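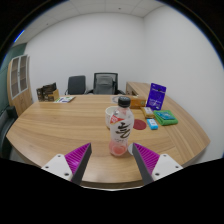 Vurimbridge High School to Add Two-Semester Course in Applied Statistics

VURIMBRIDGE. Vurimbridge High School will offer Applied Statistics and Survey Methods as a full-year elective beginning in August. The course carries one mathematics credit and is open to juniors and seniors who have completed Algebra II with a grade of C or higher.

The course replaces the one-semester Introduction to Statistics elective. Students who have already completed the one-semester course may enroll in the second half of the new course for a half credit, with approval from the mathematics department.

Enrollment is limited to 26 students per section. Two sections are planned, one meeting in period 2 and one in period 7. If requests exceed the available seats, seniors will be placed first and remaining seats will be assigned by lottery.

First-semester units cover data types, sampling, measures of center and spread, probability, and the normal distribution. Second-semester units cover confidence intervals, hypothesis testing, linear regression, and questionnaire design. Students will complete seven graded projects over the year. The final project requires each student to write a survey, collect responses, analyze the results, and submit a written report with all calculations attached.

"The one-semester course ended at the point where students had learned to summarize a data set," said Maiara Aguiar, mathematics department chair. "Inference was covered in the last few class meetings, and in some years it was dropped. The full-year schedule gives it a complete semester."

Coursework will be completed in spreadsheet software already installed on school-issued laptops. No programming experience is required. Students will need a scientific calculator for tests; a graphing calculator is permitted. A limited number of calculators can be checked out from the library for the full school year.

The district has approved $3,000 for textbooks and printed materials. The course will use a single classroom set in each room, with a digital copy available to enrolled students at home.

Grades will be weighted as follows: projects, 40 percent; unit tests, 35 percent; homework and classwork, 15 percent; final report, 10 percent. The final report grade is recorded separately from the seven projects that precede it. Late projects will be accepted for up to two school days with a deduction of one letter grade.

Applied Statistics and Survey Methods is not an Advanced Placement course and does not prepare students for the AP Statistics exam. Students seeking AP credit should continue to register for AP Statistics, which remains on the schedule in period 4. A student may not receive credit for both courses in the same school year.

Course requests are submitted through the student registration portal. Students at Elden Middle School who are taking high school mathematics for credit are not eligible until their junior year. Transfer students should provide a transcript to the counseling office before submitting a request.

The full syllabus, including the unit calendar and project guidelines, is available from the counseling office during regular school hours. Questions about prerequisites or placement should be directed to the mathematics department.

Contact: Maiara Aguiar, Mathematics Department, Vurimbridge High School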